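Door approach rules for mobile manipulators

Last updated 30 Aug 2020
3 min read

Door approach rules govern how a robot with arms nears a closed interior door before it touches the handle. Many labs test them in simulation first. The Rastow guideline, drafted by Wissam Abou Jaoude, is used for small tiled rooms.
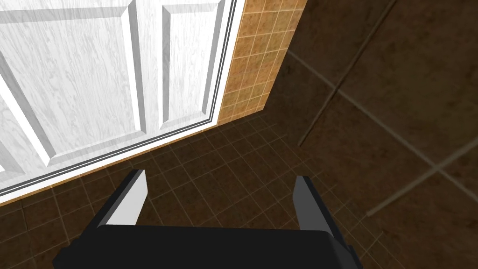
What does the guideline require before contact? The gripper must be open and empty, and arm speed must be held to 15 centimeters per second.

Clearance is checked next. The planner treats frames, ledges and hanging rods as fixed obstacles and keeps 3 centimeters from each.

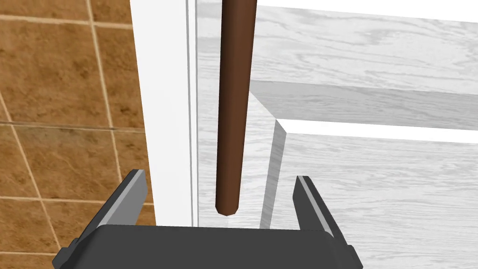 Gwynne has argued that one clearance value is too strict for narrow rooms, and would let the margin shrink as the arm slows. The guideline has kept the single value.

Handles are handled under a separate clause. Lever handles are gripped near the free end, and the pull is stopped if the measured force passes the limit set for the door. The clause also covers 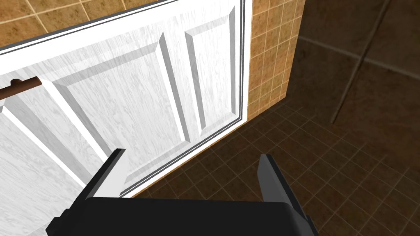

knobs, which need a full wrist turn and a second force check. A run with a missed check is logged as failed, even if the door opens.

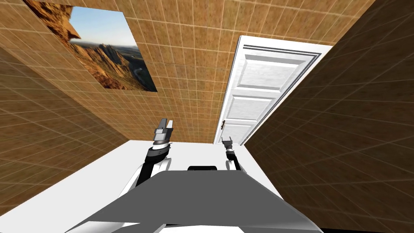

Two-armed robots follow the same clauses, with one arm named as the working arm in the test record. The other arm is held still until the door is open. Starting poses vary, and a gripper may begin right by the lower corner of a closed door, in which case it backs away before reaching for the handle. Hudard applies the rule to both arms and repeats each test 8 times.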